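Part 3: Fitting the back cushions and legs

Okay, the frame is together, so now comes the part I enjoy most! I put up two Lollport sofas last April (one for me, one for my neighbor Divina Lumbao) and these are the steps I settled on.

1. Tip the sofa onto its back on a rug or blanket. Get a second person for this, it's a heavy thing.

2. Screw in the four corner legs by hand until they stop. You'll need a Phillips screwdriver for the brackets, but leave the legs themselves to your fingers.

Caution: don't use a power drill on the brackets. I stripped one that way and had to order a new one. 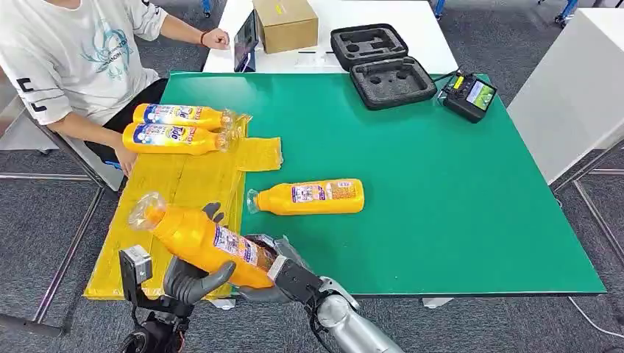 3. Add the middle leg, so you have 5 in all. It has a little adjustable foot, and you want that just touching the floor once the sofa is upright.

4. Stand the sofa up together, lifting it clear of the floor. Dragging it puts all the strain on two legs.

5. Unroll the back cushions and give them a good shake. Mine looked sad and flat for almost 30 hours, then they filled out nicely.

Note: the covers zip along the bottom. Close the zipper all the way and tuck the pull under its flap (it will scratch a wood floor otherwise).

6. Sit down, wiggle around a bit, then check the legs again. If one has worked loose, tighten it by hand.

Washing the covers is in Part 4.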